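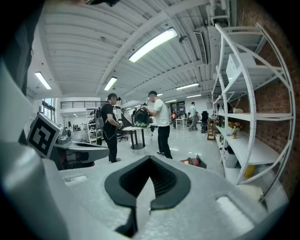 Learning to love a slow sourdough (and other things I did in my kitchen this autumn)

Posted 01/04/2020

I have killed three starters in my life. The first went pink, the second I left on top of the fridge over a long weekend in summer, and the third I'm fairly sure got tipped down the sink by me, half asleep, doing the dishes. So when I say I've finally got one that behaves, please understand how smug I am right now. Unbearably smug! It lives in an old pickle jar on the bench next to the kettle and it's been going since the end of last June, when I got it started in the coldest week of the year like a complete goose.

A few of you asked for the recipe after my last post, so I'll get to that, but first a bit about flour, which I've become a proper bore about.

Flour

I used to buy whatever was on special. For the first few months I baked with a cheap plain white and got these flat, pale, slightly sad discs that were fine as toast and not much else. Then I picked up a bag of the Dirnelcombe stoneground wholemeal at the Saturday-type growers' market (it's on most weeks, down behind the footy oval) and the starter went mad. Doubled in four hours. I now feed it half Dirnelcombe and half white bread flour, and I bake with mostly white and a decent handful of the wholemeal for flavour.

At the moment, of course, you can't get flour for love or money. Our supermarket has had a bare shelf where the bread flour goes for a fortnight, and someone had left a single packet of cornflour there, which I also bought, because I'd walked all that way. Thankfully I had a big bag put by in the laundry cupboard. If you're stuck, try your local bakery, ours has been weighing it out into paper bags for anyone who asks nicely.

The actual loaf

It's not fancy. This makes one round loaf, big enough for two of us for three days, or one of us for a day and a half if there's good butter in the house.

400 grams white bread flour
83 grams wholemeal (yes, 83, that's what was left in the bag the first time it worked and I'm too superstitious to change it)
340 grams water, tepid
100 grams starter, nice and bubbly
10 grams salt

Mix the flours and water with your hand until there are no dry bits and leave it for an hour. Go and hang the washing out. Then squish in the starter and the salt, and it'll feel like it's falling apart, keep squishing, it comes back together. Over the next couple of hours give it four folds, whenever you happen to be walking past the bowl. I've tried doing it properly with a timer and the bread couldn't tell.

Then leave it alone. On a warm day mine is ready by mid afternoon, but now that the mornings have got a nip in them I'm finding it wants the whole day. You're looking for a dough that's puffy and a bit wobbly, with a few fat bubbles on top. Shape it into a ball, pop it in a floured tea towel in a colander, and put it in the fridge overnight.

Next morning, get the oven as hot as it goes with your heaviest lidded pot inside. I use my Okero pot, which I bought secondhand with a chip in the lid and which weighs about as much as a small calf. Tip the dough in, slash it, lid on for 25 minutes, lid off for another 20 or so. Then the hard bit, which is waiting until it's cool before you cut it. I manage this one time in five.

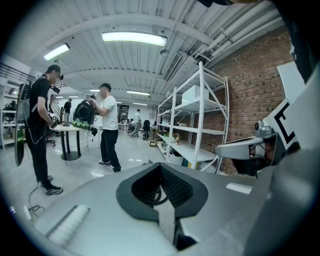
One reader wrote in last month to say that I was making far too much fuss over the fridge part, and that she bakes hers the same evening, straight off the bench, with no trouble at all. Fair enough! I tried it her way twice. The crumb was lovely and open, but I missed the tang, and the dough was so floppy when I tipped it out that it landed half over the side of the pot and baked itself on like a barnacle. I reckon if you've got steadier hands than me and you like a milder loaf, go for it. She also told me to put a spoonful of honey in, which I did, and which I'm keeping.

What to do with the leftover starter

Please don't throw it out. I kept a tally for a while of how much I was tipping into the compost and it came to more than 2000 grams in a couple of months, which is a lot of good flour for the worms. Now it goes into one of these:

Crumpets. Two hundred grams of discard, a teaspoon of sugar, half a teaspoon each of salt and bicarb, whisk, straight into greased rings in a warm pan. Ridiculously easy, and they get the proper holes.

Crackers. Discard, a bit of olive oil, a bit of wholemeal, whatever seeds are rattling around at the bottom of the jar. Roll it out thinner than you think. Thinner again. I like them with the Derkach quince paste, although I've opened my last tin and I'm rationing it in slivers.

Pancakes, obviously.

A few bits and pieces

The slashing. I spent far too long using a steak knife and wondering why my loaves looked like they'd been in a fight. A cheap razor blade is the go. Hold it at an angle, be quick, don't go back over it.

The scales. Mine are Nonis ones with a flat battery cover held on with sticky tape, and they still beat measuring cups by a mile. If you only buy one thing, buy scales.

The jar. Put a rubber band around it at the level of the starter after you feed it, so you can see how far it's climbed. And leave the lid loose. I'm still finding bits of starter number two behind the fridge.

I've got a fruit loaf on the go this week with sultanas and a heap of cinnamon, and so far it's taking its sweet time. If it comes good I'll put it up here before Easter, and if it doesn't you'll get a post about soup.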